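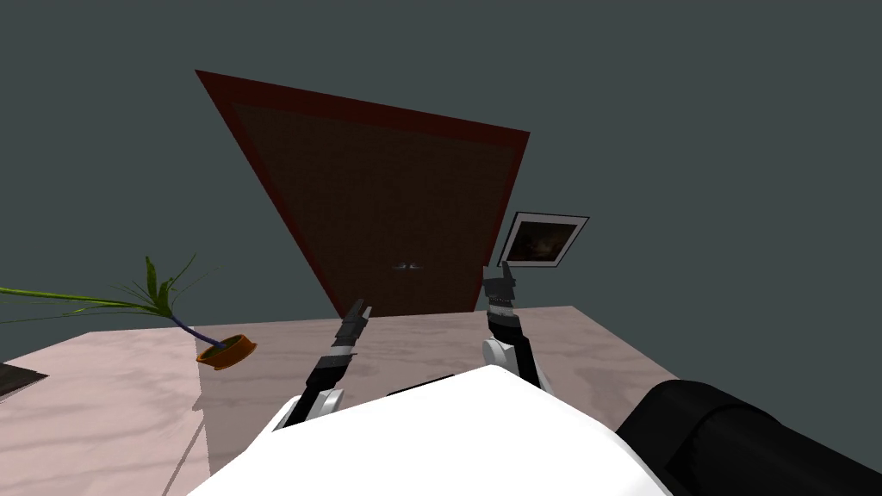
Pre-purchase simulation

Pre-purchase simulation is the use of a computer model of a robot and its work area to plan the buying of equipment. A buyer builds the cell in software, runs the intended tasks, and uses the results to write a specification, request quotes and set a budget. The practice is most common for two-armed robots, where the cost of the arms, grippers, sensors and mounting is high compared with the cost of modeling time.

The term is sometimes used loosely for any layout drawing made before an order. In the narrower sense followed in this article, the model must include moving joints, contact between gripper and object, and at least one camera view.

Background

Early planning for robot cells relied on reach charts supplied by the seller and on floor plans drawn to scale. These methods show whether an arm can get to a point. They say little about whether two arms can get to nearby points at the same time, or whether a wrist camera will still see the object once the fingers are in place. Full models came into wider use when physics software could be run on an ordinary office computer.

An internal guide by Lejla Radulović and Ebuka Briggs, written for the engineering firm Veltico, divided the work into a reach study, a grasp study and a sensing study. The guide gave each study its own budget line. Later writers have mostly kept this division, although Fernanda Louro has argued that grasping and sensing should be costed together where the camera is mounted on the wrist.

Scope of the model

A typical model contains the robot, the work surface, the objects to be handled and any fixed parts of the room that could limit movement. Doors and walls are included when the robot stands close to them. Lighting is modeled if camera images are part of the task.

The level of detail is a cost decision. A box with the right outer size is enough for a reach study. A grasp study needs the true shape of the finger pads, the travel of the fingers and the friction of the surfaces. Object models are often the largest single item of labor, as scanned parts have to be cleaned up before they can be used for contact.

Grasp study

The grasp study sets the gripper type, stroke and force. Parallel grippers are usually tried first on grounds of price and ease of repair. Each object is presented at several angles, and the study records whether it can enter the gap between the fingers without striking the housing. Objects with a narrow stem and a wide head need separate attention, because the head may limit how far the gripper can advance.

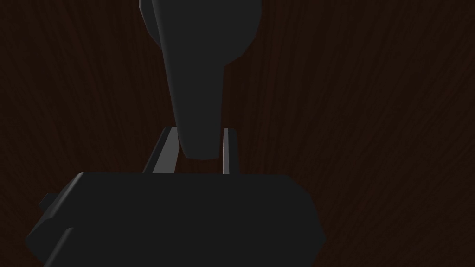
Rendered view of a parallel gripper, with the tapered stem of an object at the gap between the fingers.

Results are given as a pass rate per object and per gripper. In the Lennox study, planned for a kitchenware packing line, 200 trials were run for each pairing. Two of the grippers on the short list were dropped, and the remaining model was quoted with two sets of spare fingers.

Sensing study

The sensing study covers the number, position and type of cameras. Wrist cameras move with the gripper and see the contact area well, but their view of the room changes with every turn of the joint. Where the software has to recognize fixed features, the study should include tilted and partial views of those features. A plain wall gives few points to match against, and a buyer may need to budget for printed markers, a fixed overhead camera or both.

Camera cables should be costed with the cameras. Cable guides at the wrist reduce joint travel, and the reduced limits must be fed back into the reach study before any order is placed.

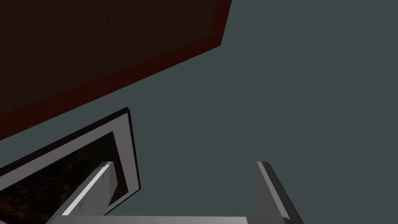 Budgeting

Costs are normally grouped under the following headings:

Hardware: arms, base, grippers, spare fingers, cameras, controller.
Site work: power, floor fixings, guarding, network.
Software: licenses, drivers, support contract.
Modeling: object models, room model, trial runs.
Acceptance: repeat of selected trials on the delivered machine.

The modeling line is often left out of the first draft of a budget and charged later to general engineering. Valter Aguiar, reviewing the Tilton cell, recorded 369 hours of modeling work, none of which had appeared in the approved plan. He recommended that hours be estimated per object and per task, with a separate allowance for changes made after the first set of quotes.

Quotes are commonly valid for 90 days. A plan should therefore allow the grasp and sensing studies to finish inside this period, or else the prices must be requested again. The final plan for the Tilton cell was signed on February 1, 2020, after one such renewal.

Two-arm cells 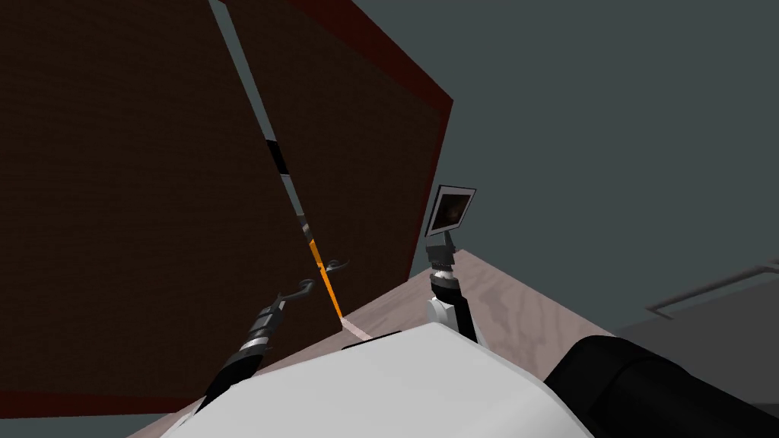

Two-arm cells cost more than the sum of two single-arm cells, mainly in base structure, controller capacity and acceptance time. The reach study has to cover shared space, in which both arms may be present, as well as the space served by one arm only. Tall, thin objects are a useful test. With a striped pole rising from the tabletop close to upright panels, the left gripper can come in at a slant and place one curved finger on either side of it, while the right arm stands nearly upright nearby. A layout of this kind lets the planner check the clearance between fingers and panels, and whether the second arm has to be parked before the first can pull back.

Handovers from one arm to the other should be modeled as separate tasks. In the Vusar project, Nima Shahbazi logged 2783 simulated handovers and used the failures to set the required repeatability in the purchase specification.

Limitations

Simulated contact is less reliable than simulated motion. Soft, flexible and very light objects remain difficult, and pass rates for them are generally treated as a ranking of grippers and kept out of contract terms. Wear, dust and loose fixings are seldom modeled. Most guides advise a paid loan or rental of the chosen gripper before the full order, with the rental fee carried under acceptance.

See also

Acceptance testing
End effector
Life-cycle cost
Robot cell layout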